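The Bed Is Where the Laundry Lives
4 November 2019

I own a perfectly good chest of drawers. It came flat in a box from Deretti, it took me and Dario Russo most of a January afternoon to put together, and it has six drawers that slide the way drawers should. I mention this so you understand that storage is not my problem. My problem is the four feet of floor between the bed and the chest, which clean clothes seem unable to cross.

The washing gets done. I'm good at washing. I like the smell, I like the button, I like being able to say "I've got a load on" when someone asks me to do something else. The drying takes care of itself. Then everything comes upstairs in my arms, gets dropped on the bed, and stays there until about eleven at night, when I'd like to get in.

For years my answer was the chair. You pick up the whole heap, put it on the chair, sleep, and in the morning move it back to the bed so you can sit down to do your socks. I kept this up in two apartments, the one on Diston Street and this one. Panya Nuchit, who lived with me in the first, once asked whether I'd considered just getting dressed out of the washing machine. I had.

So this fall I made a rule. The bed gets made first, before any laundry touches it, and then I fold on top of it, one thing at a time, and don't leave the room. Making the bed is the part that matters. I have a purple sheet with stripes and columns of pink roses on it, which I bought from Cheema because it was marked down and which has been growing on me, slowly. Pull it flat and you have a decent table. It's the right height for my back, too, if I stand close to the edge.

Folding itself I am less proud of. Towels, fine. Pants, fine. Tops are where it goes wrong. I've watched the videos — sleeves in, fold up, fold again, and out comes something like an envelope. Mine come out like a sandwich somebody sat on. One sleeve always escapes. I've decided a sleeve is allowed to escape as long as it does so inside the drawer.

The polka dot one is the worst of the lot. It's soft, it has no opinions about where its own edges are, and the dots make it impossible to tell if you've lined anything up. I leave it until there's already a stack going on the left, so I have some evidence of competence to look at.
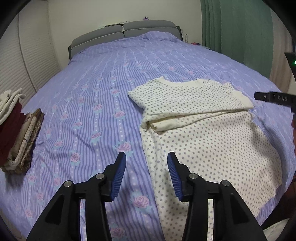
What I do about socks

Very little. They go into the top drawer as a population and pair up in there if they want to. I did try the little Wokus dividers, and they were fine for a week, and then they were a drawer full of dividers with socks on top.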